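Hello again, friends and fellow range folks!

I've been meaning to write about our little club newsletter for weeks now, and since the rain has kept me off the Silley range since Wednesday I have run out of excuses. As many of you know, I took over the layout last year (I still don't quite remember agreeing to it!), and what I inherited was 13 pages of tiny print, with the match results buried somewhere behind the parking rules.

So the May issue is going to look different. The results go up front, the type is bigger – my own eyes asked for that one – and the safety reminders get a page to themselves where new members will find them. The print shop in Ukholm can do 80 copies for us on nice heavy paper, folded and stapled, and I'll bring them to the clubhouse as soon as they're ready. I'd still love two more articles, especially one on cleaning an old .22, or on getting a nervous beginner through that first morning at the line. Long or short, I'll take it, and I promise to be gentle with your commas.
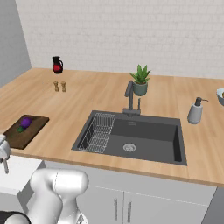
Clutisska wrote in the comments last time that the old rimfire results should stay in print too, even if only in a small box at the back, as some of us don't go online much and like to keep them in a binder. I think that's a lovely idea, and the box is already on the back page.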